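Papers > Surface Pattern and Interiors > Working Drafts > Section 3

3. The setting: flowers on three sides

Most of the writing on busy wallpaper treats it as one wall, seen front on, nothing standing before it. Ours is different. Three walls, all floral, closing in on a pale tabletop. The walls come down right behind the working surface, so anything of any height on the table gets read against petals and leaves.

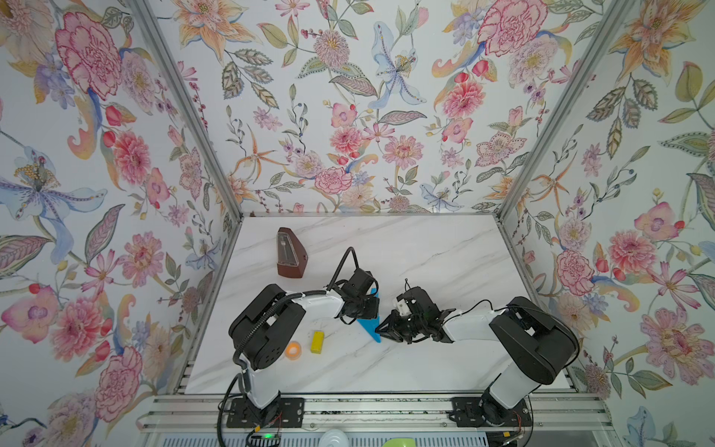
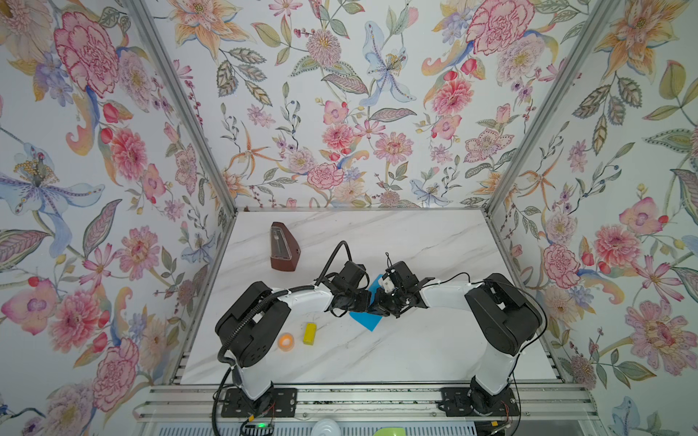

Figure 3. Floral walls on three sides of a white, grey-veined tabletop. Metronome, tape and blue wedge are in the first picture.

3.1 The wallpaper

Big blooms, watercolour manner, white or near-white ground. Pinks, peach, lavender, pale blue, then greens that go from leafy to greyish. Red berries as small accents. Scale matters a lot here – the largest heads are peonies and the like, and the small stuff (stems, sprigs, berries) does the job of joining one big bloom to the next. Take the stems out in a tracing and the design falls to pieces. We tried this at Trurnby with overlays and the result looked like stickers.

Naming the flowers was harder than planned. One bloom can be a lily to one person and an iris to the next, and the painter has probably not helped, petals from one plant and centres from another. We stopped arguing and used "lily-like" and "iris-like" for the blue ones. Peony was the least contested. Dahlia, zinnia and carnation got swapped about constantly, which is fair enough, all of them are round and full of petals. We kept the wording as given and did not correct it towards any botanical standard.

The corners deserve a note. Where the back wall meets the side walls there is a silver aluminum post, and the pattern stops at it. Plain metal, straight edge, no flowers. Several respondents mentioned the posts before any bloom. A hard vertical in a soft pattern is a strong cue and should of been in our coding sheet from the begining. It was added later, see 3.3.

3.2 The tabletop and what sits on it

The top is quiet by comparison. White, faint grey veins, soft enough to ignore. We call it marble for short and make no claim as to the material. Its job in the analysis is to be the rest area for the eye between the pattern and the objects.

Objects were chosen for colour relation to the paper, and for shape. A brown metronome, pyramid form, cream face. No brown to speak of in the florals so it should hold its outline well. An orange roll of tape with a white core – the opposite case, as the lilies run to peach and orange and the core goes off into the white of the table. A small yellow block. Yellow turns up in the paper only in stamens, tiny, so the block is a colour echo at the wrong scale, which interested us. And a blue triangular wedge, a stronger shape than any of the petals.

Flat or low things are seen mostly against the marble. Tall things break the line of the far edge and get flowers behind them, depending on where the viewer is. Placement towards the back was therefore noted separately from placement in the middle.

3.3 Written responses

20 respondents, each writing freely, no prompt beyond "say what the room is like". This gave 512 usable phrases after duplicates went. From those we drew 802 colour words, counting repeats, and sorted them under the Farquharson headings (hue, paleness, warmth, mix) with a fifth heading of our own for comparisons to food. Peach and coral caused trouble under both. Entries for peach went to hue every time, for consistency, though we are not entirely happy with it.

15 phrases dealt only with the corner posts. Coded by hand by one author, in one evening, so treat with care.

The Hallero wordlist was used for the first pass and dropped. Too many greens, hardly any pinks. Tultevero's shorter list did better on the warm side and is what we report in Section 4. Neither has a decent term for the grey-green of the leaves. Respondents wrote "sage", "dusty", "like eucalyptus" and in one case "green but tired". All kept.

Lighting was not varied. It ought to be, pale grounds shift more than the blooms do, and a warm bulb would likely pull the whites toward the peach. Left for the next round, along with a plain-wall version using the same table.

Related items
Leaf greens and the words for them – notes from Trurnby
Tultevero short list, revised pinks
Large blooms in small rooms: scale and repeat
Farquharson headings, a user's guide
Veined surfaces as visual rest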